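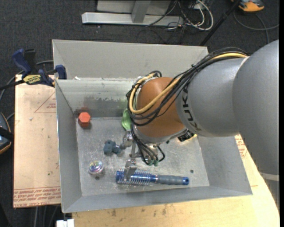
Slide 4. Picking cell at Arstead: KUKA arm and gripper over the metal bin.

Speaker: Natsumi Sakai, May 28, 2025

Leave the slide up for the whole of this section. Direct the audience first to the cables and hoses at the wrist, as most of our upkeep concerns them.

The cables loop around the orange-brown joint and move with it. Staff inspect the loop every 18 shifts, with the arm stopped and locked out. They look for worn jackets and tight bends - a rubbed spot is recorded even when the cell is running well. The thin hoses are checked at the green fittings by hand.

Next, the bin. It is held by a bar clamp, and its position is taught to the controller. After any cleaning, the clamp is tightened and the position verified to within 2 millimeters before picking resumes. Mention that mixed items such as the hairbrush and the green spoon-shaped piece remain in the test set through August.

Fingertips are replaced under procedure 415. Yuzuki Tanabe will take questions on spare parts.

Allow 11 minutes, then proceed to slide 5 - the Hetura service log.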